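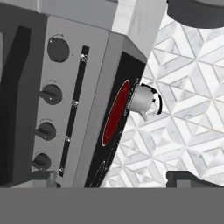
The Prestwood set now has 232 recorded demonstrations of the knob task, of which 195 are usable. The target is 800, so there is a fair way to go, and I have spent more of this month on rejecting episodes than on recording them. These are notes on how the collection is set up, what the rejects have in common and what I have changed in the labelling.

For anyone arriving without the earlier posts: everything is done in simulation, in a kitchen built in Zesis. I teleoperate a single arm with a six-axis mouse, the recorder writes out joint states, gripper state and rendered camera views, and the results go to train Plistach, a fairly ordinary behaviour-cloning policy with a short observation history. Conversion between the recorder's output and the training format is handled by a script called Ha. The name was a typo in a directory listing and has stuck.

The task

The instruction string is "turn off the front left burner". Each episode starts with that burner lit and ends when the simulator reports the corresponding knob inside its off range with the gripper clear of the panel. The second condition was added in February. Before that, an episode ended at the instant the knob crossed the threshold, and the policy duly learned nothing about letting go. It would turn the knob and then sit there with the fingers closed, which scored as a success and would be useless as the first half of any longer task.

Clearing the panel is harder than turning the knob. The knobs are close together relative to the width of the gripper, and a straight retreat along the approach axis works only if the wrist has not rolled far. After a large roll the wrist is near a joint limit and the solver likes to swing the elbow to get out of it. I now approach with the wrist pre-rotated the opposite way, so that the turn finishes near neutral. It adds a second or so to each demonstration and has removed most of the ugly exits.

In a typical side view the arm is down at the left end of the panel with the front-left burner still red. The kettle sits on the back-left burner, well out of the way of the fingers, and serves only as a distractor in this task. It gets used properly in the next one.

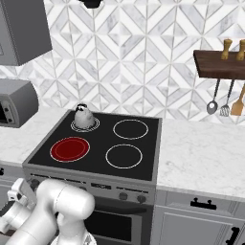
What gets rejected

I replay every episode at double speed before it is accepted. The rules are written down so that I apply the same standard at the end of a session as at the start.

Wrong knob touched. If a finger moves a neighbouring knob by more than a few degrees, the episode goes, even if the final state is correct. The success check looks at one knob only and will not catch it.

Hesitation. Long pauses in front of the panel teach the policy to pause in front of the panel. With a short history it has no way to tell how long it has been waiting, so it can wait indefinitely. I trim idle steps at the start of an episode automatically, but I don't trim in the middle, as that leaves a discontinuity in the commanded velocity.

Timeouts. The cap is 700 steps. Anything that reaches it is thrown out by Ha without being looked at.

Penetration. Zesis will sometimes let a fingertip sink into the knob geometry when the commanded force is high. The knob then turns with the finger as though glued on. It looks tidy on replay and is physically meaningless. The check for this is a contact depth threshold, applied per step.

Penetration accounts for the bulk of the rejects. I had assumed it would be hesitation, and had half-written a filter for that before going through the logs. The fix on the recording side was to reduce the gripper's closing force and increase friction on the knob surface slightly. Both changes were made between sessions, so there are two physics configurations in the set. Each episode carries a config tag, and I will train once with the earlier ones and once without before deciding whether they stay.

Camera views

Three views are stored per step: one looking across the range from each side and one from the wrist. The wrist view is the one that matters in the last few centimetres, and it is also the most awkward to work with. It arrives heavily rotated, with the panel running diagonally, and the flat grey band along the bottom takes up pixels that say nothing about the stove. I have left both alone. Rotating the image upright before training made no measurable difference to Plistach, and a correction step is one more thing to keep consistent at deployment.

The side views do the work of telling the policy which burner is lit. They also disagree about what is hidden. From the second side view the arm comes in low from the bottom centre and right, and covers part of the right end of the knob row, while the gripper sits just under the row near the left edge of the range. A policy given only this view does reasonably well on the left-hand knobs and poorly on the others, for what I take to be the obvious reason.

One leftover problem is the burner colour. The lit burner is a strong, flat red and nothing else near the cooktop comes close to it. I suspect the policy is using it as a cheap cue for task progress. To test this I plan to record a small batch with the emissive value varied between episodes – dull in some, nearly orange in others – and see how far the success rate drops on the existing checkpoint.

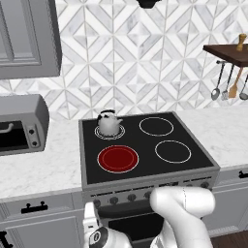

One reader's reply to the previous post argued that the hand-collected episodes are a waste of time for a task this constrained, and that a scripted expert with access to the knob pose could fill the remaining quota overnight. I tried this early on. The scripted trajectories were clean and all alike, and a policy trained on them did well until it was a centimetre off the expected path, at which point it had no example of getting back. My own recordings are full of small corrections. Adding noise to the script helps, though the noise needs to be correlated over time or it averages out within a few steps.

The same reply suggested mixing the two, with a scripted approach and a manual grasp and turn. That seems sensible and I will try it for the next batch. The handover is simple enough, as the recorder already logs a control-source flag for each step.

Changes to the labels

Each episode now has a phase label per step: approach, contact, turn, release, retreat. Release begins at the first opening command after the turn, whether or not the fingers have parted. Ha derives the labels from contact and gripper signals and I correct them on replay. Retreat still comes out wrong when the elbow moves before the hand does, so those are being done by hand for now.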